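Sullo Kitchen Reopens in Flaltalside With a Table for Everyone

The smell of toast is back at Sullo! The community kitchen in Flaltalside opened its doors again this October after four months of repairs, and 83 people came through on the first morning, some of them before the coffee was ready.

Breakfast is the big change. The old serving line is gone, and people now lay their own tables from a set of open shelves, picking out whatever plates, bowls and cups they like. Nothing has to match, and the mix of soft colors makes the place feel a lot more like home (a very large home, with 40 chairs).

"I wanted it to feel like my grandmother's on a slow morning," said Sverre Kvam, who runs the kitchen. "You grab a bowl, you grab some fruit, you sit down and somebody starts talking to you."

The Ó Conaill family's grocery is sending over fruit every morning through the winter, with oranges, bananas and strawberries to start. Eggs and potatoes come from Garkura, the farm up the hill, and yes, there is ketchup for those too.

Lachlan Pringle, a regular from the old days, had already been back three times by the end of the first week. "The potatoes are even better than I remembered," he said, on his way to get more.

A pale green cup and bowl, an orange in a light blue bowl and a bottle of ketchup lying on a black tray, all on one of the white tables:

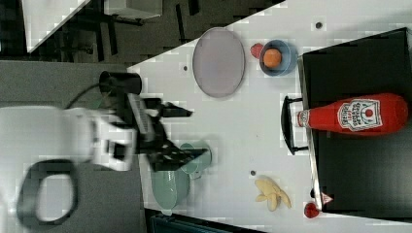
When to Go

Breakfast is served from 7 to 10 a.m. Bring a friend, and come hungry. Dishes go back to the counter by the door when you're done.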